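Workshop Notebook, Semaan Bench
9 December 2020
Subject: Chore readiness review, continued. Handling of soft packages on an open table.

Purpose of this entry. The review was asked to state whether a small table-mounted arm can take over any part of the clearing and putting-away work now done by hand, both in the shop and in an ordinary kitchen or utility room. The earlier pages dealt with rigid objects: cups, boxes, short lengths of pipe. The present pages deal with bags. The question was raised by the Plitow office, where most incoming small parts arrive in soft plastic and where unpacking takes up a good part of the morning.

Scope. One bag at a time, on a clear tabletop, to be lifted and set down in a tray. Opening the bag is outside the scope of this entry. Sorting by contents is also outside the scope and will be treated in January, provided the trays from Senis have been delivered by then.

Criteria. A lift is counted as good if the bag leaves the table, stays in the grip during travel, and is released inside the tray without being dragged over the rim. A lift that succeeds only after a person has moved the bag is counted as a failure. This rule was disputed at the last review and has been kept. A person who must stand by to straighten the work has not been relieved of it.

Remarks on the work surface. The table has a fine straight grain, and the view from the arm blurs badly when the arm travels fast. In that condition the grain becomes streaks and gives the software very little to hold on to. The shadows of the arm are a second difficulty. They fall on the table in large blocks with straight borders, and a straight border is easily taken for the side of a package. Colleagues reviewing recordings should keep both points in mind before they assign a cause to a missed grasp.

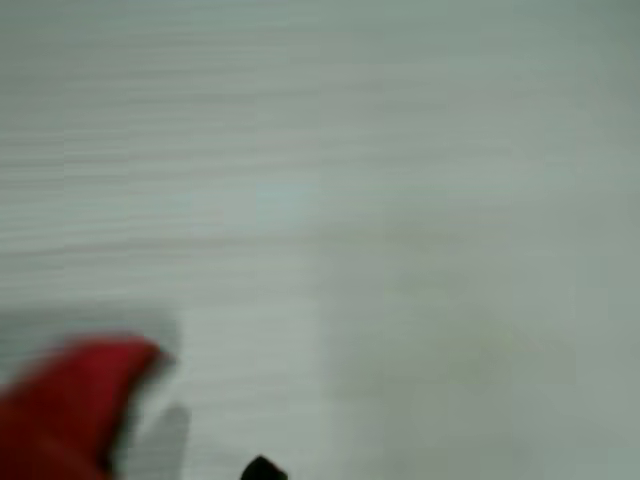
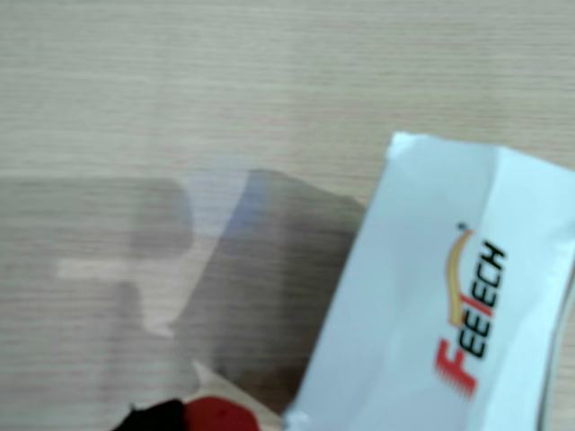

The Dellar method, which we adopted for the rigid objects, looks for the longest clean edge and closes the fingers across it. For a box this is adequate. A bag has folds, creases and pinched corners, and its edge changes as soon as it is touched. The contents may also settle to one end when the bag is raised, so that a grasp which was well centered on the table is badly centered in the air. The method has no means of allowing for this. It was not written for such objects and should not be blamed for them, but it should not be used for them either.

Printed matter is a related concern. Large lettering on a white bag offers strong, sharp edges that have nothing to do with the shape of the bag. It is recommended that the next version be checked against plain and printed bags separately, and that the results be entered in separate columns.

Planned series. The full series is set at 100 lifts, to be run in one sitting if the arm remains cool enough to permit it. Bags are to be placed at different angles, including lengthwise toward the base, which is the least convenient for the fingers. The operator will not smooth the bags before placing them. Lighting is to be left as it is in the shop. A chore-capable machine must work under the lamps that people already have.

Comparison with hand work. A trained person at the Plitow receiving table clears a tote of 11 bags without apparent effort and usually while attending to something else. No figure for the arm will be entered until the full series has been completed. It should be noted that the comparison is not one of speed alone. The person also notices a split seam, sets aside a bag that feels light, and folds the empty tote. None of these tasks has been attempted here.

Provisional view. For rigid objects of known size, the arm may be considered for limited use under supervision. For soft packages, the review is not prepared to recommend it. Household use is a further step again, as a kitchen table is seldom clear and the bags found on it are seldom of one kind.

Actions before the next session:

Reduce travel speed over the table and record whether the blur is less.
Try a second lamp on the opposite side to soften the arm shadow.
Obtain two further finger shapes, one of them with a soft face.
Ask Senis for the inside depth of the tray, as the drawing and the order form do not agree.
Enter the rule on manual straightening at the front of the notebook, where it can be found.

The finger screws were checked and tightened at the close of work. The spare set is in the drawer below the bench, left side.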